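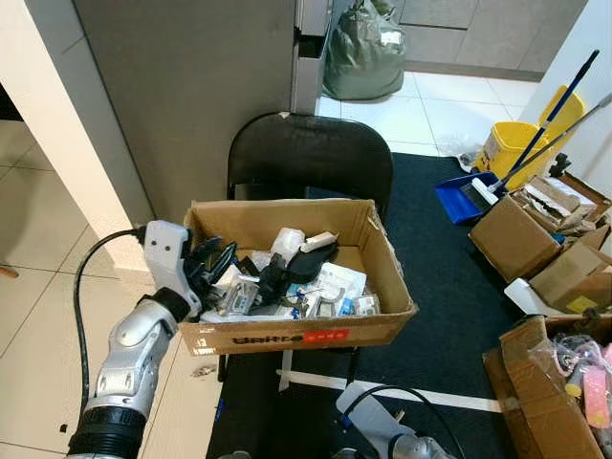
How Cardboard Is Made

Cardboard boxes turn up almost everywhere. Food travels to stores in them. Shoes are sold in them. Old toys and spare parts get put away in them. Most people never think about where the box itself came from.

What is it made of?

Cardboard is a kind of paper, and paper is made from wood. Wood is full of tiny threads called fibers. They are much too small to pick out one by one, but if you tear a piece of cardboard slowly, you can see a fuzzy edge. The fuzz is made of fibers sticking out.

The kind of cardboard used for most shipping boxes has a longer name: corrugated board. "Corrugated" means folded into waves. If you look at the cut edge of a piece, you will see a wavy sheet of paper in the middle, with a flat sheet on each side. The flat sheets are called liners. The waves are called flutes.

From tree to pulp

The trees used for cardboard are often pines and spruces. These have long fibers, and long fibers make strong paper. After the trees are cut, the bark is stripped off and the wood is chopped into chips small enough to fit in your hand.

The chips go into a tall tank called a digester. It works a bit like a giant pressure cooker. Hot water and chemicals soften the wood until the fibers come apart. What comes out is a wet brown mush called pulp.

Pulp can be bleached to make it white, but most box makers leave it alone. Brown is the natural color of the pulp, and a box does not need to be white to do its job.

From pulp to paper

At the paper mill in Kiston, the pulp is mixed with so much water that it looks like thin soup. It is then sprayed onto a wide moving screen. The water drains through the holes and the fibers stay on top, tangled together in a thin mat.

The mat passes between heavy rollers that squeeze out more water, and then over hot metal drums that dry it. At the far end, the paper is wound onto a roll. One of the rolls made at Kiston weighs 2,936 pounds, more than some small cars. It has to be moved by a special truck with curved clamps.

Making the waves

The rolls go next to a machine called a corrugator. It is longer than a school bus – much longer. Steam softens the paper for the middle layer, and two rollers with teeth press it into waves. The teeth fit together like the teeth of gears.

Glue is put on the tips of the waves. The glue is mostly starch, which comes from corn, wheat or potatoes. One liner is stuck to the first side, then another liner is stuck to the second side. Heat dries the glue, and the board is cut into flat sheets.

Why are waves strong?

You can test this at home with 2 sheets of paper and two stacks of books.

Set the stacks a hand's width apart. Lay one sheet flat across the gap and put a coin in the middle. The paper sags. Now fold the other sheet back and forth like a fan, and lay it across the gap with the folds running from one stack to the other. Add coins one at a time. The folded sheet holds many more.

The flutes in a box work in the same way. They usually run up and down in the sides, like rows of tiny columns, so boxes can be stacked. The air between the flutes also makes a cushion for whatever is packed inside.

Printing and folding

The flat sheets are printed while they are still flat. Then they are cut to shape, and creases are pressed in where the box will bend. Each corner turns through 90 degrees when the box is opened up. One side has a narrow flap that is glued to the next side. The boxes are shipped flat to save space.

Using it again

Old cardboard can be made into new cardboard. It is mixed with water until it turns back into pulp. Tape, staples and bits of plastic are taken out, and the pulp goes through the paper machine again.

Fibers get a little shorter and weaker each time this is done. After many trips – 7 is one number often given – they may be too short to hold together well. Mills can add some new wood fiber to keep the paper strong.

Pizza boxes can be a problem. Grease and water do not mix, so oily patches are hard to turn into good pulp. Some towns take them and some do not. Check the rules where you live.

Words to know

Fiber: a very thin thread, such as those found in wood.
Pulp: wet, mushy fibers used to make paper.
Liner: the flat outer sheet of corrugated board.
Flute: one of the waves in the middle layer.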